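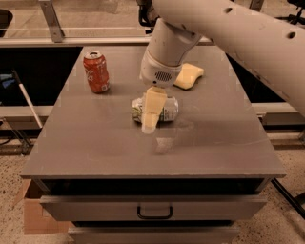
Crushed can on the gray cabinet top, with one finger pad on the middle of it. Red can upright behind.

Vadden Cans
Student recordings of tabletop can handling, Plurncombe Robotics Club

Version of 2019-11-12. Replaces the January release.

What this is

Vadden Cans is a set of 2,855 short recordings of a robot arm handling empty drink cans on a tabletop. It was made by members of the Plurncombe Robotics Club as practice data for the sorting event at the Bravosis student competition. Each recording is one attempt at one instruction, such as "pick up the crushed can" or "move the upright can to the left side."

The club put it together to train its own grasping code. We are posting it because two other teams asked for it, and because the copy we handed out on a USB stick had the wrong label file on it. If you have that copy, please delete it and use this one.

Maintainer: Sheldon Arsenault. Please send corrections through the club address at the bottom of the page and put "Vadden" in the subject line.

What is in the download

episodes/ has one folder per recording, numbered from 00001. Each folder holds the head camera video, the joint log and a small text file with the instruction.

labels.csv has one row per recording. The columns are explained below.

splits/ holds train.txt, val.txt and test.txt. Each is a plain list of folder numbers.

tools/ has two Python scripts. check_files.py looks for missing or empty files. play.py shows a video with the gripper opening plotted under it.

NOTES.txt is the club log, lightly cleaned up. It's long, and most of it is about cables, but it does say which days the arm was recalibrated.

The task

The event rules give a team a table with a mix of cans, some whole and some crushed, and a time limit to sort them. Whole cans were not much trouble for us. A standing can gives the gripper two sides to close on and is nearly the same shape every time. A crushed can lying flat is harder. It is low, the edges are uneven, and a finger that comes down in the wrong place lands on top of the can with no side to hold.

For that reason 735 of the recordings have a crushed can as the target. The rest use a whole can, standing or lying down. Many of the crushed-can recordings have a whole can close by as a distractor. In the instruction file the target is always named by its condition (crushed, upright, lying) and never by brand or color.

How it was recorded

A club member drove the arm by hand control for every recording. There is no autonomous motion anywhere in the set. The operator was told the instruction, waited for the start tone and then had one attempt. If the can got away, the recording kept going until the operator either recovered it or said stop.

The work surface is the top of a gray drawer cabinet. We started on a folding table and gave it up after the first evening, when the legs moved every time the arm pressed down. Those first recordings are not included.

The fingers are padded. The pads are soft enough to fold against the tabletop a little, which helps with flat cans and hurts with precise placement. Pads were changed when they got dirty or started to peel. The pad_set column goes up by one at each change, so you can leave a set out if you want to test on pads the model hasn't met.

Cans were rinsed, dried and crushed by foot or by hand. Any can with a torn edge went in the recycling. We kept a crushed can in use until it was too flat to be interesting, so the same can shows up in many recordings, slightly flatter as you go on. The can_id column tracks this.

Columns in labels.csv

episode -- folder number.
operator -- a letter. Names are not released.
instruction -- the sentence given to the operator.
target_state -- crushed, upright or lying.
can_id -- which can was the target.
distractor -- yes or no.
pad_set -- see above.
lights -- warm or white. The room has two lighting circuits.
result -- held, dropped, missed or stopped.
bad -- 1 if we think the recording should not be used for training. Otherwise 0.
comment -- free text, mostly blank.

"Held" means the can was off the table and still between the fingers when the operator called the end. It does not mean the can went where the instruction said. For placement you need the placed column, which only exists in the test rows and was filled in by two people watching separately. Where they disagreed, the entry is "unsure."

Bad recordings

There are 89 rows with bad set to 1. We left the files in because a few of them are useful for testing whether your loader survives odd input. The usual cause is a joint log that starts late. Others have a video that freezes, or an operator who followed the wrong instruction. The comment column has the cause where we know it. None of them are in the test list.

Splits

The test list has 300 recordings. It was drawn by can, so a can that is a target in test is never a target in train or val. It can still be sitting in the background of a training video, and we didn't try to stop that.

Train and val are split by session. Please don't shuffle them together and resplit at random. Recordings from the same session look nearly identical and your numbers will come out too high. We made this mistake ourselves in the January release and reported a grasp rate to the club that we then had to take back.

Known problems

The head camera was bumped between sessions more than once. The view is close but not the same. If your method depends on a fixed camera position, use the calibration file nearest in time to the session and check it by eye on a corner of the cabinet.

The cabinet top picks up reflections. Some of our early models treated a bright patch next to a can as part of the can. Training with brightness changes helped.

The background was not controlled. There are boxes, poles, rails and cables in and out of view depending on what else was going on in the shop. We see this as useful, but if you want clean backgrounds this is the wrong set.

Gripper opening is logged as a command and not as a measured width. When a finger is blocked by the table or by a can, the log will still say it went where it was told. Force was not recorded at all. We would like to have it and don't.

Operators got better. Recordings late in the set are faster and smoother than early ones, and more of them end in "held." If you compare crushed and whole cans, compare within sessions, as we recorded a bigger share of the crushed cans toward the end.

All of the cans are aluminum drink cans. A model trained here should not be expected to do anything sensible with steel food cans, bottles or cartons.

Getting started

Unpack everything into one directory. Run check_files.py first -- the download is large and we have had people report "broken" folders that were just cut short. Then try play.py on a few test recordings with target_state set to crushed, so you have a feel for the motion before you train on it.

The scripts were written for Python 3 and need numpy, matplotlib and OpenCV. They run on the shop laptops, which is as far as we have tested them.

Changes in this version

Label file rebuilt from the session sheets.
Splits redone as described above.
lights column added.
result value "other" removed. Those rows were rewatched and given one of the four values.
Operator names removed from the folder names. Two had been left in by mistake.

Still to do

Second-person labels for placement in the val list.
A smaller download with reduced video for people on slow connections.
Someone needs to finish the calibration write-up. It's half done in NOTES.txt.

Use and credit

Free to use for class work, club work and research. If you publish or present something made with it, name it as "Vadden Cans, Plurncombe Robotics Club." If you post a changed copy, give it a different name so that people don't send us questions about your version.

Thanks to the Atallah Hall shop for the space and the cabinet, and to everyone who brought in cans.

Related
Vadden Cups: paper and plastic cups, same arm
Bravosis sorting event: our team notes
Replacing finger pads, step by step
Atallah Hall shop hours and sign-up
Older releases

Contact: Plurncombe Robotics Club, Atallah Hall | © 2019 Plurncombe Robotics Club | Back to top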